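Ticket 3496: Gripper fingers do not close evenly, left pad arrives first
Project: Curum hand-held gripper, shared workshop build
Status: Open, workaround in use
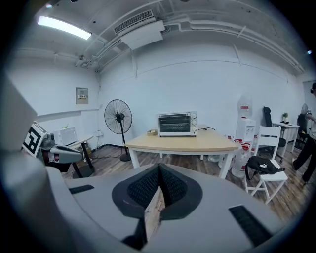
Summary

When I squeeze the trigger slowly, the left fingertip touches the object before the right one. With a heavy object this is no problem. With a light object, for example an empty paper cup, the left finger pushes the cup to the side and the right finger closes on the corner of it or misses it completely. I want both pads to arrive at the middle at the same moment.

Setup

Housing: printed, version 5, light grey
Fingertips: dark grey pads with black mesh on the inner faces
Slides: two short rails from Stolline, one for each finger
Linkage: one trigger, one cord, small pulley in the middle
Return: one spring for each finger
Place of test: the Brusville workshop, main room, on the table with the toaster oven

What I expected

The cord goes from the left finger, over the pulley, to the right finger. The trigger pulls the pulley back. If both sides have the same friction, both fingers should travel the same distance. This worked well in version 4 of the housing.

What happens

The left finger starts first. It travels almost to the middle, then the right finger starts with a small jump. When I open the trigger, the right one also comes back late. If I pull very fast I cannot see the difference, so for some weeks I thought the fault was in my hand.

Log

Entry 1
Checked the pads first, since they were the last thing I had changed. I took both off and closed the bare fingers. Same fault. Pads are not the cause. I put them back and tightened the screws only until they stopped, as the plastic in this place is thin.

Entry 2
Changed the two springs with each other, left to right. I expected the fault to go to the other side if one spring was weaker. It stayed on the same side. I put a drop of paint on the spring which was originally left, so that I do not mix them later.

Entry 3
Took out the cord. It had a flat place where it goes over the pulley, and a little fluff. Replaced it with new cord of the same kind. The movement became smoother but the left finger is still first. I keep the new cord.

Entry 4
Moved each finger by hand with no cord and no spring. Here is the first real difference. The left finger slides under its own weight when I tilt the housing. The right finger does not slide until I tilt it very far, and then it goes all at once. So there is something that holds it at the start.

Entry 5
Cleaned the right rail with alcohol and a cotton bud. Some grey dust came out, I think from sanding the housing. One drop of thin oil. Better, but it still sticks in the first part of the travel. After the first 7 mm it moves freely.

Entry 6
Took the right rail out of the housing and tried it on the bench. Outside the housing it runs perfectly along the full length. So the rail is good and I was wrong to suspect it. I had already written half a complaint to Stolline, which I deleted.

Entry 7
Put a steel ruler in the seat where the right rail sits. The seat is not flat. There is a low bump near the front screw hole. When I tighten this screw, the rail bends a very small amount over the bump and the carriage pinches. In version 4 there was no bump because the part was printed in another direction and the support material was on the outside.

Entry 8
Test of the idea: loosened the front screw by half a turn. The right finger became free immediately and both pads came together in the middle. Tightened again, the fault came back. I repeated this 5 times with the same result each time.

Cause

Rest of support material in the seat of the right rail, which bends the rail when the front screw is tight. The cord and the springs only made it more visible.

Workaround

Leave the right front screw half a turn loose and put a little thread glue on it. Use the removable kind, please, the strong kind will break the insert when somebody opens it again. With the loose screw there is a small play in the right finger, and you can feel it if you twist the tip. For practice picks this is acceptable. I would not use it for anything which must be repeated exactly.

Still to do

Scrape the seat flat with a sharp blade, check again with the ruler, and fit the rail with full screws.
Print the housing again with the rail seats facing up, no support inside. It is a long print, so please write on the printer list before starting.
Add a thin relief around the screw holes in the drawing, so that a small bump has somewhere to go.
Measure when each pad arrives at the middle. Until now I judge only with my eye.

Questions for other people who build the Curum

Has anybody used the Sutter bushings in place of the rails? They are cheaper and I read that they forgive a seat that is not flat. I am afraid they will be too loose at the tips.

Does the mesh on your pads stay in place? Mine is glued only at the edges and I would like to know if I should glue the full face before I continue. I do not want to do it and then find that the glue makes the mesh hard.

Also, which cord do you use? Mine makes a flat place on the pulley quite quickly. A bigger pulley would help, but there is no space for it in version 5 without moving the trigger.

Update

I scraped the seat. It took longer than I thought, because the blade wants to dig in near the hole. The ruler now lies flat, except at the very back where it does not touch the rail anyway. With full screws, the right finger begins a little later than the left one, but the jump is gone. An empty paper cup stays where it is in most of the tries. I will leave the ticket open until the new housing is printed, and then compare both with the same cord and the same springs.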